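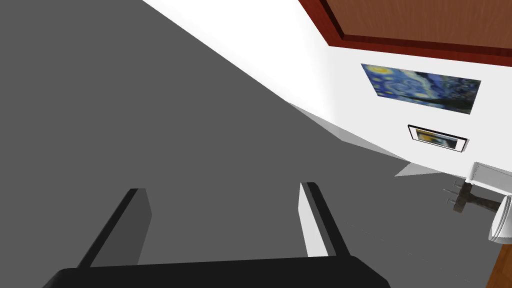
Dridine (method)

Dridine is a method for training robot grasping policies entirely in simulation, using only the view from a camera mounted at the wrist. It was described by Orestis Dimitriou in a report dated December 3, 2024, and is named after nothing in particular, though several explanations have been offered.

Background

Earlier wrist-view policies were usually trained above a bare table, and became very good at bare tables. Dimitriou's complaint was that a wrist spends much of its working life pointed at walls, floors and plumbing. Dridine therefore starts many of its training runs in furnished rooms, with the hand tilted at angles no interior decorator would have planned for. Paintings on the walls, Van Gogh's "The Starry Night" among them, serve as distractors. The policy is expected to ignore them.

Method

The policy receives one image per step and returns a small motion of the hand plus a command to open or close the fingers. It gets no depth map and no object label. Training objects come from Tsakiris, a library of 494 low-polygon meshes, 28 of which are held back for testing. Many are left plain grey, so that the policy must work from outline and shading. The library's file names are of limited help to humans as well.

A grasp is scored after the hand has moved away from the support surface. Objects that stay between the fingers for 200 simulation steps count as held. An early version of the rule asked only for contact, and produced a policy that patted things.
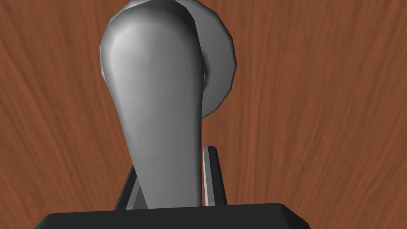
Results

On the held-back meshes, Dridine succeeded in 81 percent of 500 trials. The older Ustow baseline, given the same rooms, managed 52 percent and had a marked tendency to approach skirting boards. Most of Dridine's failures involved flat objects lying against a wall.

Criticism

Reviewers noted that the report contains no trials on a physical robot. Dimitriou replied that these were planned for July. A revised version of the report has since appeared, with a longer section on lighting.

See also

Drerkura (simulator)
Domain randomization
Visual servoing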